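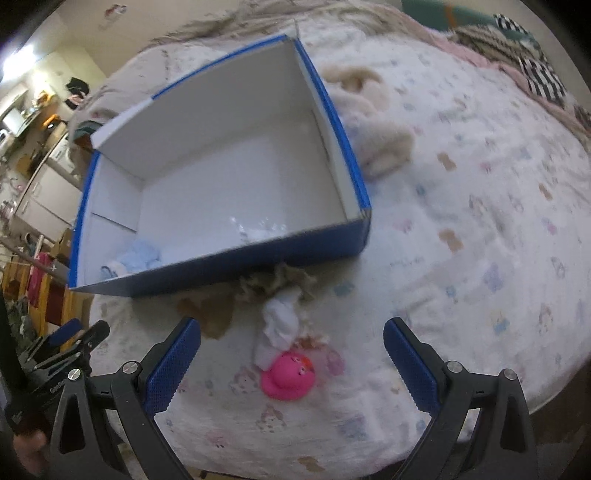
### 4.2 Redistribution of tasks after the pilot

Before the pilot, the small-goods line at the Treltdale depot was staffed entirely by hand packers. Each packer took mixed soft and hard items from a tray and placed them in an open carton. After two Mahawong arms were installed, the rigid items moved to the arms and the textile items stayed with the staff. Six packers were also reassigned, for part of each week, to recording demonstrations with hand-held grippers. Most of this recording was done in private homes, where the background and the supporting surface differ from one session to the next.

The demonstration task is close to the old packing task. The operator picks up a small item and transfers it to an open box, using the gripper jaws instead of the fingers. What changes is the pace and the grip. Packers told us that they normally gather a cloth item with the whole hand and correct its position while the arm is moving. With two padded jaws this correction is not available, and the approach has to be decided before the jaws close. Ivana Godoy, the line lead during the pilot, described the first month as "learning to pack with tongs."

We coded 646 transfers from the February sessions. Of these, 66 were marked by the operators themselves as needing a second grasp, and textile items made up most of that group. Hair ties and scrunchies were a recurring case. A scrunchie has no stable shape once it leaves the surface: it may hang as a twisted strip from one gripper while a similar item keeps an open ring in another (Figure 3). Operators treated these as separate problems and asked for separate labels, which the original Dola coding sheet did not provide.

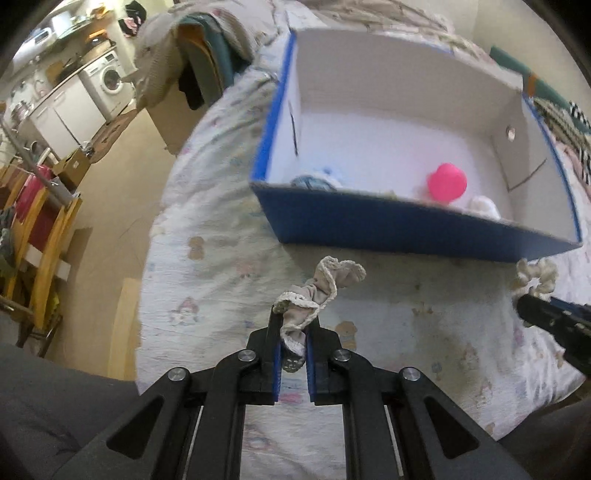

The request for labels had an effect on job content that the depot had not planned for. Under the earlier arrangement, packers recorded only a count per carton. Under the new one, they were asked to name the type of grasp and state why an attempt was repeated. Several operators regarded this as skilled work and said that the pay grade should reflect it. Management at first classified it as data entry — a category with a lower rate than packing — and revised the classification after 16 weeks.

Physical load also shifted. Complaints of shoulder strain at the packing line became less frequent in our interviews, while complaints about the thumb and wrist appeared among those who recorded demonstrations. Shorter recording blocks were introduced in the second half of the pilot, but our interviews ended too early to assess them. Section 4.3 compares these reports with the shift logs.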